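The Man Who Reads the Instructions

Byung-chul Ra has spent his working life writing the leaflet you throw away

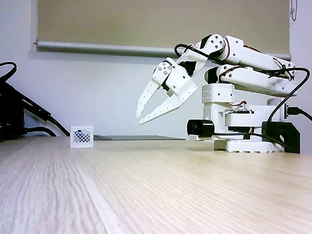 Byung-chul Ra would like you to know that he does not read manuals either, or at least not at home. At work he has written or rewritten 847 of them, for kettles, cribs, hedge trimmers, a folding canoe and one musical toilet seat, and he keeps the number on a sticky note on his monitor the way other men keep a golf score. We met at Skenmont, the small firm where he runs what he calls "the department" and everyone else calls Byung-chul. He talks with his hands and tests with whatever is lying around. When I asked what makes an instruction bad, he pointed at a small white mesh basket on the tabletop. "Tell me how to pick that up," he said. I said to grab it by the rim. "Which side? One hand or two? Is there anything in it?" I said I felt this was a lot of pressure to put on a basket. He looked pleased, like a dentist who has found the tooth.

He came to the trade by accident. He had a degree in music theory and a job in the returns department at Levard, a maker of flat-pack shelving, where his task was to open boxes that customers had sent back as broken and write down what was wrong with them. Mostly, nothing was. "People had put the back panel on the front," he says. "Then they had hit it with something. Then they had written us a letter." One October he rewrote page four of the bookcase manual on his lunch break and left it on his manager's desk. It took Levard eleven months to print it. He still talks about page four with a tenderness I have heard other people use for a first apartment.

The old page had said: Attach panel C to assembly AB ensuring correct orientation. "Ensuring correct orientation," Ra repeats, slowly. "If they knew the correct orientation, they wouldn't be reading page four." His version said that the rough edge goes on the floor.

He has a number of rules, which he claims are not rules. One action per step. Say what it should look like when it has gone right. Never write "simply." He is especially firm on this last point, and once sent back a colleague's draft with the word circled nine times and no other comment. "You write 'simply,' and the person can't do it, and now they have a broken blender and also low self-esteem."

Warnings are his great sorrow. A manual for the Wi, a countertop rice cooker of modest ambition, arrived on his desk with 48 separate warnings ahead of the first instruction. Some of them were sensible. One told the owner not to use the cooker while asleep. Ra fought to move most of them to the back, and lost, and then fought to have them put in some sort of order, and partly won. "The one about steam is important. Steam will hurt you. But it was number thirty-one, right after 'do not wear the lid.' By then you have stopped believing us about anything."

I asked whether somebody had worn the lid.

"I assume there was a meeting," he said.

The legal department does not come out of our conversation well, but he is fair to them. They are paid to imagine the worst customer. He is paid to imagine a tired one. His own imagined reader is a woman in her fifties who has been at work all day, has mislaid her glasses and is sitting on the floor with the pieces around her. He has never given her a name. He did once, he admits, argue with her out loud in the parking lot.

To find out if a manual works, Ra hands it to a stranger and sits behind them with his mouth shut. He describes this as the hardest part of the job. His wife describes it as the only time he does it. He has watched a retired pilot put a stroller together upside down with complete calm, and a teenager finish a desk in twenty minutes without opening the booklet at all. "I learned nothing from him," Ra says. "I didn't like him, either."

The project he is proudest of is the Ciltema, a home sewing machine whose original manual ran to over 2000 numbered steps if you counted the sub-steps, and Ra counted the sub-steps. Threading the needle was covered in three places, and two of them disagreed. He spent a winter on it. He learned to sew, badly, and made a pair of curtains that hang in his office and do not meet in the middle. The finished booklet is short enough to read with a cup of coffee, and threading the needle gets a page to itself, with the drawing next to the words and not eleven pages later in an appendix called Figures.

Did anyone notice? He thought about it. The company got 3618 calls to its help line in the year before the new booklet came out. He does not know the number for the year after, as they had moved the help line to a different building and stopped sending him the figures. He got one letter. It was from a man who wanted to know where the old manual could be found, as he had been using it to hold up a window.

Ra wrote back with a suggestion for the window. It had four steps, and he tested it at home first.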